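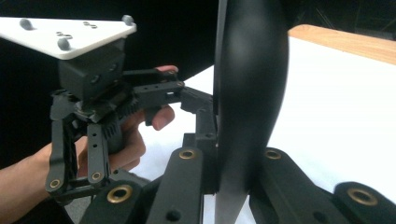
White mounting plate with three grey knobs, on a black gripper

From: Tiburcio Tlapale
To: Small Cap Miners list
Subject: Re: Sturnum costs, second half

Usa Saengthong wrote:

> Mutiso came in under budget again and Sturnum are now saying all-in
> costs could drop by another 167 dollars an ounce once the new mill is
> running. That makes them the cheapest producer of the lot at today's
> price. I bought another 200 shares on Monday and I'd buy more if I
> had the cash. What am I missing?

Usa,

Quite a bit, I think, starting with the word "could".

I went back through the May report last night. The saving at Mutiso is set out in one paragraph and there is no table behind it. They say the mill will do it, but they don't say what grade they are assuming, and the grade at Mutiso has slipped for 2 years running. If you put poorer rock through a better mill you may end up where you began. I'd want to see the grade and the tonnage side by side before I believed any figure, let alone one as exact as 167.

Then look at what they have left out. Kokstead used to be counted in the group average. It has now been moved into "care and maintenance" and its costs have gone down to a line near the back. Of course the average looks better. Mine would too if I could leave out my worst holding.

As for "under budget", whose budget? They raised it in the autumn. I have the old slides somewhere if anyone wants them.

I'm not saying it's a bad company. The debt is lower than it was and the Mastham royalty is decent money for doing very little. But a low cost per ounce is easy to show for a couple of quarters if you put off the stripping and mine the good bits first, and I've been caught by that before (1000 shares, different company, still sore).

Has anyone on the list asked them about sustaining capital for next year? I wrote to investor relations and got the press release back.

I'm keeping what I hold and not adding. If the next set of accounts shows Kokstead back in the average and the figure still falls, I'll say you were right.

Tiburcio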